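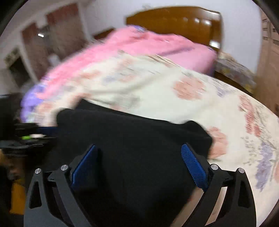
Catside Community Forum

Lost, Found and Welfare > Dumped cats behind Robles, Greremville

Started by tabbymum_grem
February 15, 2020

tabbymum_grem wrote:
Posting fast bc I'm on my break. Mum cat and 4 kittens left in a taped up carton behind the Robles store in Greremville, loading dock side. Staff heard them when they took the cardboard out. All alive. Kittens eyes open, mum very thin, fleas everywhere. They are at the Cerkudlow shelter now.

Shelter is putting up a $400 reward for info on who did it. If you saw a car round the back after closing PLEASE ring them. Don't put plates or names on here.

ridgeline521 wrote:
Disgusting. Second lot since December. Same dock too I think?

tabbymum_grem wrote:
Last lot was the creek end, not the dock. But yeah.

oldbluedog wrote:
Going to be unpopular. A reward does nothing. Whoever it was couldn't get them in anywhere. Waiting list at Cerkudlow was up to 131 cats when I rang about a stray. They told me to keep it in my laundry and call back. Put the 400 into desexing.

ridgeline521 wrote:
So it's the shelter's fault? Come on. Tape over the lid. No water.

oldbluedog wrote:
Didn't say fault. Said where I'd spend the money.

pawsonthecouch wrote:
Reward money was a private donation, it's in the notice on their door. Donor said what it was for. They can't just move it over to desexing.

oldbluedog wrote:
Ok didn't know that. Fair enough. Still think the waiting list is the real story 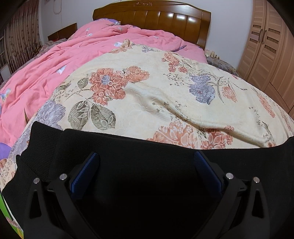
FOSTER CARERS & SUPPLIES

pawsonthecouch wrote:
Splitting this bit off so it doesnt get lost in the argument. Mum and kittens need a foster home, all together, until the kittens are old enough to be desexed. Shelter gives you food, litter and the vet visits. You need a room with a door that shuts and no other cats in it. Bathroom is fine.

Also wanted: old towels, kitten wet food, a heat pad if you've got one spare. Drop at the side gate, not the front, the front is just for surrenders.

greyhoundnan wrote:
I can take them but I have a dog. He's never bothered a cat but he's never met one with kittens either. Would they say no?

tabbymum_grem wrote:
Ask them. I've fostered with a dog in the house, they just wanted him kept off that end. Mums can get pretty savage though so it's more for the dog's sake lol

ridgeline521 wrote:
I'd say no tbh. She's been through enough. A stressed queen can stop feeding.

tabbymum_grem wrote:
That's for the shelter to decide not us. She offered, let's not scare her off.

ridgeline521 wrote:
Just an opinion. I've had litters go bad.

greyhoundnan wrote:
No offence taken. Rang them. They'll come and look at the spare room first. Have to fill in the carer form, which is long. Does anyone know if you need the landlord's letter if the lease already says pets ok?

pawsonthecouch wrote:
Copy of the lease page was enough for me. Take it with you, their scanner never works so bring paper.

greyhoundnan wrote:
Thankyou. Will do.
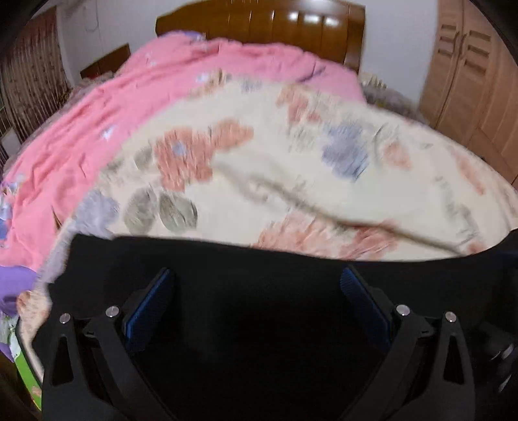 Other thing, how warm does the room need to be? Mine's at the back of the house and gets cold overnight. I've got an oil heater but don't love leaving it on. And do I shut her in with the litter tray close to the bed or far as possible?

tabbymum_grem wrote:
Tray far as possible. Food the other corner. Ask the shelter for one of the heat pads, they have the kind that go under half the box so the kittens can crawl off if they get too hot. Skip the oil heater.

oldbluedog wrote:
I've got a heat pad here from the stray. And a bag of towels. Can drop both at the side gate tomorow arvo.

ridgeline521 wrote:
Good on you.

pawsonthecouch wrote:
Not before two, gate's locked over lunch.

oldbluedog wrote:
Righto. Also the stray is desexed now and still in my laundry if anyones after a ginger boy. Eats like a horse

tabbymum_grem wrote:
Start a new thread for him in Rehoming, he'll get missed in here. Shelter number is in the pinned post for anyone who saw the car.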